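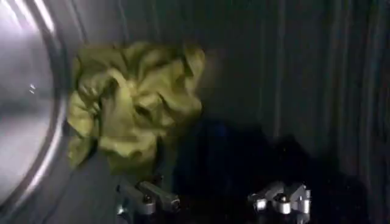 Flaton Laundry Set is a collection of image records covering small household loads at the point where they go into or come out of a front-opening drum. Each record is tied to one item and one load. Most of the difficulty in labeling comes from items that are gathered and twisted, such as the yellow-green cloth next to the polished metal rim, where deep folds hide most of the surface and the outline says little about the size of the piece laid flat. Labels for such items are taken from the load sheet and never guessed from shape.

Contents

The current release holds 3,064 records from 373 loads. Items are grouped as towels, cloths, bedding, tops, bottoms and small pieces. Socks count as small pieces even when paired. Anything that could not be matched to a load sheet is filed under "unsorted" and left out of the totals.

Directory layout

loads/ — one folder per load, named by load number
sheets/ — load sheets as plain text, one line per item
labels/ — item group, main color, state
splits/ — train and test lists

State labels

flat: the item lies open with no more than one fold
folded: two or more deliberate folds, edges lined up
bunched: irregular folds, edges not lined up
hidden: less than a quarter of the item can be seen

Bunched is by far the largest class. When an item could be read as either bunched or hidden, use hidden.

Color labels

Color is recorded as the overall tone of the fabric in even light. Raised folds read brighter and creases read darker, so one patch is not enough. Olive, chartreuse and mustard were merged into "yellow-green" in March after the two labeling passes disagreed on 280 records. The old values are kept in the column color_v1.

Known problems

Glare on bare metal can wash out the edge of a pale item. Dark items against a dark drum wall have poor outlines, and their masks should not be used for measuring area. Compression leaves faint lines across some fabrics that can be mistaken for seams; the seam column is unreliable for this reason. Loads from the Figueiredo site have no fiber content on their sheets.

Splits

Splits are made by load. Items from one load never appear in both lists. The Govside loads are test only.

Versions

1.1 — Oct 1, 2020. Color merge, corrected sheets for the Rendivex loads.
1.0 — First release. Three item groups, no state labels.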